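Ticket: Prorkik two-arm folding kit, error 129 after picking from the stack
Product: Prorkik folding kit, evaluation unit
Software: Driltden controller, standard folding task
Opened: 2019-09-30
Opened by: Oluwatosin Adeyemi
Supplier: Fotico support desk
Priority: normal
Status: closed by customer, one request remains open

Description of the problem

Good morning,

we have the folding kit on evaluation from you since August and we must soon give our opinion whether to buy it. The unit is in general fine, but one fault comes back and I could not remove it with the manual.

The task is the one which came with the kit. One arm takes the top piece from the stack in the back left corner, the piece is laid out in the middle of the floor, both arms straighten it, it is folded and it goes in the basket. The fault is between picking and laying out. The arm lifts the piece, stops in the air, and the controller shows error 129, "grip not confirmed". The piece is still between the fingers when the message comes. If I press Continue, the task goes on normally and the folding is acceptable.

It does not happen each time. Yesterday I ran the task 8 times and it stopped in 5 of them. I could not find a connection with the colour of the fabric. Thin T-shirt fabric seems to be worse than the thick pieces, but I would not swear on this.

What I have already done:
Restarted the controller and both arms.
Ran the finger calibration again, left and right, both passed.
Cleaned the finger surfaces with a dry cloth.
Checked the cable sleeves by hand along both arms. I found no loose connector.
Changed the order of the stack. No difference.
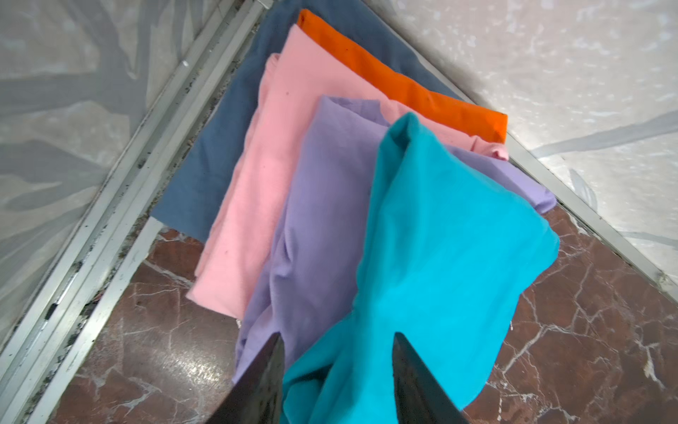 Wrist view at the stack, turquoise piece on top.

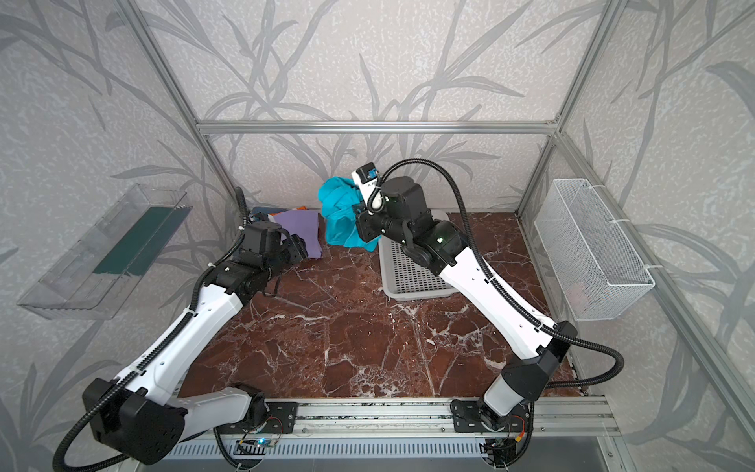
Right gripper holding the piece up, near the back wall.

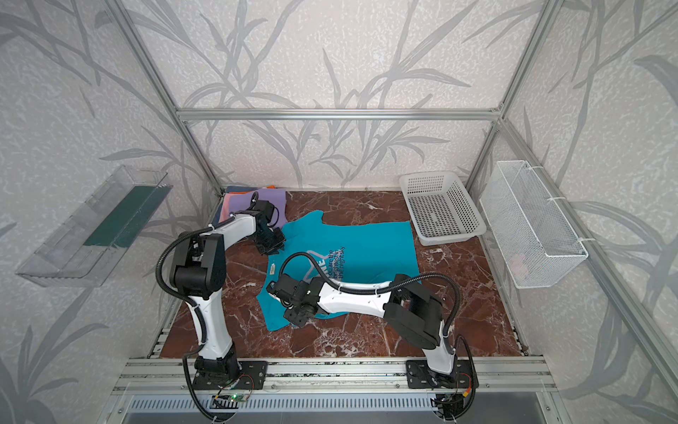

Right gripper resting on the T-shirt, left one over the stack.

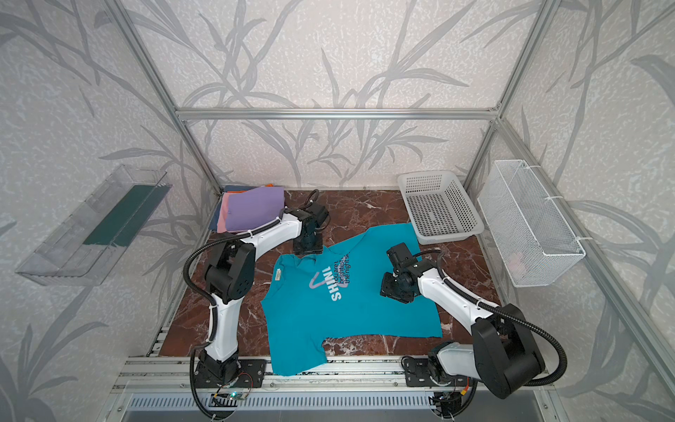
Both grippers at the shirt.

The controller log is attached as a text file. Please look at the lines before each stop, because there is a warning "finger width out of range" which I do not find in the manual.

I also have a question about the place of the stack. The manual says "in the corner", but it does not say how far from the metal profile. We put it quite tight in the corner. Is this correct?

Kind regards
Oluwatosin Adeyemi

Reply from Fotico support

Hello Oluwatosin,

thank you for the log. The warning tells us most of the story. After the fingers close, the controller waits for the width to settle and compares it with the expected value. Thin fabric gathers between the fingers and the width keeps changing for a moment. If it has not settled before the limit, the grip is counted as not confirmed, even when the piece is held well.

Please try this first:
Open Driltden, Task settings, Grip.
Set "Settle time" to 800 milliseconds. The evaluation units were delivered with a shorter value.
Leave "Grip force" as it is. More force does not help with this error and it marks soft fabric.
Save, then run finger calibration once again. The new time is only used after a calibration.

For the stack: it can stand near the profile, but the fingers must be able to open fully without touching the metal. Please leave a finger's thickness free on both sides. And if there is dirt in the grooves of the profile, please brush it out. Dark spots there can be taken for a fabric edge by the wrist camera.

Answer from customer

Thank you for the quick reply. I did the steps in your order.

At first I saw no improvement at all, and I was a little disappointed. Then I saw that I had saved the setting for the right arm only. There are two tabs and the second one is easy to miss – maybe you could write this in the manual. After I saved both and repeated the calibration, the task ran through the whole afternoon with a single stop, and that stop was my mistake, as I had put a piece on the stack upside down with the sleeve hanging over the side.

I also brushed the grooves and moved the stack a little away from the metal. I made these changes together with the setting, so I cannot tell you which one did the most. If you need to know it, I can put the stack back and repeat.

The waiting time makes each pick a bit slower. For us this is no problem, but a laundry with many pieces will feel it.

Reply from Fotico support

Good to hear. You do not have to repeat the test, the log from the afternoon is enough for us. The width settles late on nearly every thin piece, so the time was the main cause.

We have passed the remark about the two tabs to the people who write the manual. In the next Driltden release the setting will be common for both arms, with an option to separate them.

Answer from customer

Then the ticket can be closed from my side. One request I would like to keep open: the text of error 129 should say which arm has stopped. Now I must look in the log each time, and my colleagues on the evening shift do not have access to it.

For the evaluation I have noted the fault as solved by a setting, with no hardware exchanged. We will send the form to your sales office when my manager has read it.

Kind regards
Oluwatosin Adeyemi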